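Wistach Mending Club FAQ

Do I need to book?
Yes pls. Email Ladan Dehghan. Room holds 43 and February filled up fast.

What does it cost?
$6 at the door. Thread and needles included, zippers not.

What can I bring?
Clothes, bags, curtains. Clean ones!! No leather, our machines hate it.

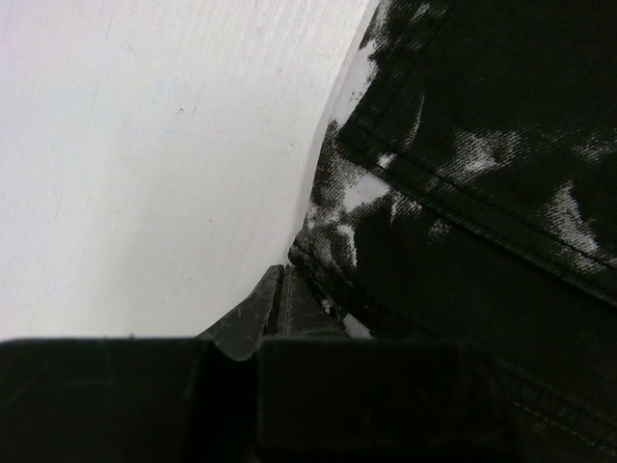
Patches should be heavier than you think. Match the weight of what you're fixing, then go one up if it's a knee or elbow. For dark heavy cloth with a diagonal weave like this, line the patch up with the twill or it will pucker. Pre-wash it too.

Can you hem while I wait?
Sorry, no. We show you how, you do the sewing. Nima Mazandarani has pins and chalk.

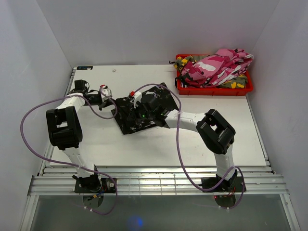 Hems take most people one session, lined pants two. Leave it with us overnight if your not done, name tag on it.

Kids?
10 and up, with an adult.

Where do I park?
Behind Akbari Fabrics. Free after 6.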